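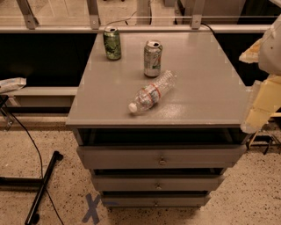
Lab notes > Grippers > Pad trials, November

Notes Rigs Parts Log Contact
Reading time: 2 min

Soft pads vs. the old Pfister hard ones, can and bottle clearing

Setup same as last time. Gray three-drawer cabinet, blue X on the floor as reference, bottle on its side with the cap pointing front left, cans standing behind it. Right arm only. Controller is the Gikard box, firmware 257. Ga-eun flashed it before lunch and it came up clean, no joint warnings.

Want to know if the pale pads can take a bottle lying down without crushing it. Hard ones dent it nearly every time, or shoot it off the front edge.

Approach from the right. Wrist comes in over the tabletop, stops beside the bottle with the finger just clear of the surface. Don't go lower, the pad drags and the whole wrist chatters. Force limit at 822 in controller units (whatever those are, Flillham manual doesnt say).

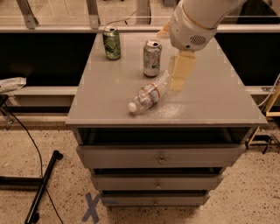 Tried 523 first and the bottle rolled in the grip. Back up to 822 and left it there for the rest. Wrist angle matters more than force I think, the pads want to be square to the bottle and the planner keeps giving me a few degrees of twist. Theresia says it's the hand-eye calibration from the head camera, not the planner. She may be right. Clear plastic plus a shiny tabletop is a bad mix for depth either way, the glare patch on the right moves the estimate around. Cans are easy by comparison, solid return on both. 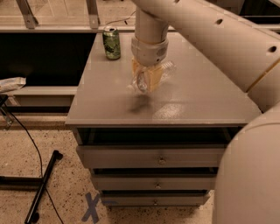 Lift height is small on purpose, want to see slip before committing to a move. More than 3 seconds of hold is a pass for now. Wrist load reading is junk at this weight so ignore that column in the sheet.

To do:
- redo hand-eye, Theresia has the board
- same run w/ Pfister pads, same force, same bottle
- ask Fakevgate about a thinner pad, these are bulky when the cans stand close to the bottle
- matte sheet on the tabletop?? try it
- log wrist twist seperately from planner error

Leaving the Gikard on 257 overnight, please dont reflash.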